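Storage and the Home Kitchen: An Interview with the Pantry Adviser at Hofstetter

Hofstetter's household advice desk answered 1247 inquiries last year, many of them on root vegetables. Its pantry adviser received us on a Monday in October.

"Potatoes should be kept dark and dry," the adviser stated. "A woven basket admits air, and a small brown blemish is no cause to discard a sound potato."
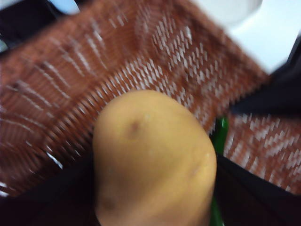
On Sorting

The adviser recommends inspection every 3 days. "Soft potatoes are removed first. Onions belong in a separate basket."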